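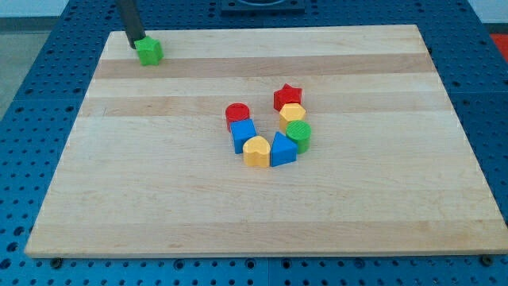 4 min read

Serkmont gripper review: a steady hand for small parts

Reviewed by Manikandan Kurup, 8 Apr 2025

We have had the Serkmont on our bench arm since January. It replaced a Clurnano, which had done two years of light work and was starting to show play in the fingers. I was not in a hurry to change, but the Clurnano needed new pads every few weeks and I was tired of ordering them. A supplier, Ferier, had the Serkmont in stock and offered a trial period, so I took one and ran the two side by side before deciding.

Most of my testing is done with shape-sorter blocks. They are cheap, they come in awkward outlines, and the colours are strong enough that the vision side of things is rarely what goes wrong. Stars, hearts and cylinders all ask something different of a gripper. A cube is easy. Any gripper that can't manage a cube should go back in its box.

Fitting it

The bolt pattern matched our arm with the adapter plate supplied, and the cable was long enough to reach the controller without an extension. The screws in the bag were a little soft. I rounded one off and swapped the rest for our own. Setting up in the Kovács controller took most of an afternoon, mainly down to the manual, which describes an older menu layout. Once I had found where the force limit now lives, the rest went quickly.

The gripper is slim for what it does. On a crowded board that counts for a lot, as you can bring it in at an angle beside one piece and leave the neighbours alone. With the Clurnano I had to leave a wide gap or accept that something would get nudged.

How it picks

I ran 50 picks with each shape, on both grippers, from the same wooden board. The board is a butcher-block one that lies on top of the perforated table. I prefer it to bare metal for this sort of thing. The holes in the table can confuse the depth reading, and a block set down on one edge of a hole will rock.

Cubes and hexagons gave no trouble on either unit. Cylinders were also fine, though the Clurnano turned them slightly as it closed. The Serkmont closes more evenly and the cylinder stays where you found it.

The heart is harder. If you take it across the lobes it wants to slide forward, and if you take it from point to notch there is not much to hold. The Serkmont dropped it 3 times in the run. The Clurnano did worse, and I stopped counting after the pads began to lift.

The star is the piece I would judge any gripper by. There are two sensible ways to hold it and a lot of bad ones. The Serkmont is good here provided you get the approach angle right. Come in a few degrees out and one finger lands on a point, the star turns, and you have to start again. The controller does not notice this by itself. It reports a good grip whenever the fingers meet resistance, so you need your own check.

The triangle sits somewhere in the middle. Two fingers on sloping sides is never ideal, and it helps to lower the force and the closing speed.

Placing

I was more interested in placing than in picking. Our usual exercise is a chain of blocks set in a curve, each one touching or nearly touching the next. It shows up small errors very quickly, because a block that lands a few millimetres out pushes the one beside it and the whole line goes wrong.

The Serkmont lets go cleanly. The fingers open together and there is no sideways kick at the end, a fault I had got used to on the Clurnano and had been correcting for in software. I was able to take that correction out. Dezső Hegyi, who looks after the arm on the days I am away, noticed the difference before I had told him the gripper had been changed.

What I don't like

It is loud on opening – a sharp click each time, which gets tiresome in a small room. The casing is dark grey with no markings, so when you are lining it up by eye there is nothing to tell you which way round it is. I have put a strip of tape on ours. The status light is on the back and can't be seen from where most people would stand.

Spare fingers are sold in packs of 3, which is an odd number for a gripper with two.

Should you buy one?

If you handle small, rigid parts and need to set them down close together, yes. If you only move boxes and cubes, the Clurnano costs less and will do the job, so long as you keep pads in the drawer. For soft items I can't say, as I haven't tried any.

We kept ours. The Clurnano has gone on the shelf as a spare, with its last set of pads still in the packet.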